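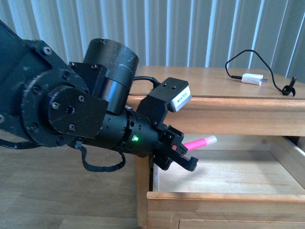
I promised my sister I would write up the Sutherland plan before the month was out, and April is nearly gone, so I had better get on with it.

Sutherland, for anyone who didn't grow up there, is the town my grandparents moved to when the Gornik mill was still running three shifts. When I was small I assumed every town had one street that was far too wide for its traffic and then stopped dead at a field. Ours was Grudis Avenue, and I learned to ride a bike on it. It took me until middle age to find out that the field was supposed to be a civic square, with a library on one side, a bathhouse on the other, and a train station at the far end — all of it drawn up by a man named Jailson Cavalcanti, who never lived in town and as far as I can tell visited only twice.

His drawings are in the county record room, in a flat drawer that sticks. There are 26 sheets, and the lady at the desk let me spread out 4 of them at a time on the big table. They're lovely things! He inked in every tree along the avenue, and he gave the bathhouse a little dome that I'm sure the council would have struck out at the first meeting. He planned for 900 houses, in crescents running downhill to the creek, each with a back garden long enough for a row of beans and a clothesline.

What got built was the avenue, the first crescent, and a drinking fountain. Then the mill was sold to the Zerkthorpe company, the money for the station went elsewhere, and the rest of the land was let out for hay. My grandfather used to say the hay was the best part of the plan (he had bought one of the crescent houses and liked his view).

I walked the whole length of it again afterward, with a photocopy of sheet one folded in my coat. The crescent still has its curve, though most of the front hedges have gone for parking, and the fountain is dry. If you stand beside it and look toward the creek you can make out a low bank in the grass, which I think is where they started grading for the second crescent. I mean to go back in the fall when the grass is down and see how far it runs.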